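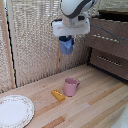

White arm, blue gripper, pink mug. Open day at the Perkis lab, February.

**1/** Went to the open day at Perkis this afternoon. They had 3 stations running and let visitors stand close to all of them. Notes below, mostly for people who asked me to report back.

**2/** I spent most of my time at the tabletop station. Plank table, a mug, a yellow toy brick right next to it, a white plate with small flowers on the rim. Marina Dimitriou ran the demo and took questions the whole time.

**3/** The task is picking up one item and setting it on the plate. Visitors call out which one. The brick is the easy call. The mug is harder, as the handle can point any way and the gripper has to come down on it from above.

**4/** I watched five tries with the mug. Three good, two misses. On both misses the fingers closed on the rim and slid off. Marina logged them and reset the table by hand.

**5/** She said they have 261 logged runs on this table so far. I asked if that was a lot. She said no.

**6/** Speed: slow. A person would clear the table before the arm got to the second item. They keep it slow on open days — there were kids leaning in.

**7/** Second station was Laltico, sorting small parts into trays. Good demo but very loud, and I couldn't hear most of what Sebastião Bragança was saying. He gave me a handout, which I'll read on the train.

**8/** Third station was down when I got there. Sign said back at 4. I left at 3:30, so if anyone saw it running, please reply and tell me how it went.

**9/** Someone asked Marina what happens if you move the mug while the arm is on its way down. She let him try it. The arm stopped, went back up and started over. It took a while but it did find the mug again.

**10/** Practical stuff: entry is free, the side door is the one that's open, and the coffee runs out early. Athina Makris at the front desk has the sign-up sheet for the next one.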